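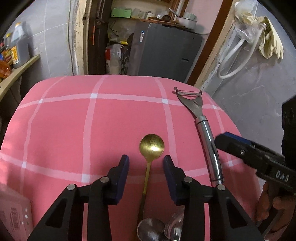 Review: Sterkness Hand-Held Gripper Kit, Two-Unit Set

Munotham Shared Workshop, Equipment Reviews

The Sterkness kit supplies parts for two hand-held grippers, operated by a trigger and intended for members who are building a robot arm and wish to record grasping motions before the arm itself is ready. The workshop purchased one set in February for the home automation group. This review covers assembly, handling and suitability for loan.

Contents and assembly

The set arrives in a single carton with printed instructions of 24 pages. The body, jaws and trigger are supplied as finished parts; the pads, linkage and fasteners are fitted by the builder. A first unit required one evening. The second was completed before lunch the following morning.

The instructions are clear on the linkage and poor on the pads. Builders are told to press the pads fully home before tightening the jaw screws, but the drawing shows the reverse order. The written text is correct. Screws are bagged by length and the bags are not labeled, so a ruler should be kept at hand.

Performance

The grippers were tried on a kitchen table with ordinary cutlery and a vegetable peeler, as this is the work most members have in mind. Spoons are a demanding object. The handle is thin, the bowl is shallow, and on a tablecloth there is little clearance for the jaws. The Sterkness pads held a slender handle securely when the jaws approached from both sides at an even height. When one jaw arrived first, the spoon turned on its bowl and had to be set straight again.

The peeler was easier. A round handle sits well between the pads, though the weight of the head causes the tool to tip forward if it is gripped near the far end.

Over a trial of 400 grasps, no fastener worked loose. The trigger return became slightly slower toward the end – a drop of light oil on the pivot restored it. Members with small hands reported that the reach to the trigger is long, and there is no adjustment.

Comparison

The workshop also holds an older Zeseck gripper. The Zeseck has a shorter trigger pull and a better manual, but its pads are glued and cannot be replaced without a new jaw. The Sterkness pads are exchanged with one screwdriver. For a shared workshop, where pads wear quickly, this difference outweighs the others.

Cost

The two-unit set was purchased for 951 dollars from Liu, the regular supplier. With a spare set of pads and delivery, the total came to 1,044 dollars. Members building a single arm at home may find this high, and the kit is not sold as one unit.

Rating

Four out of five. The set is approved for loan to members who have completed the bench induction. Both units must be returned together, with the pads wiped clean and the spare screws in their bag.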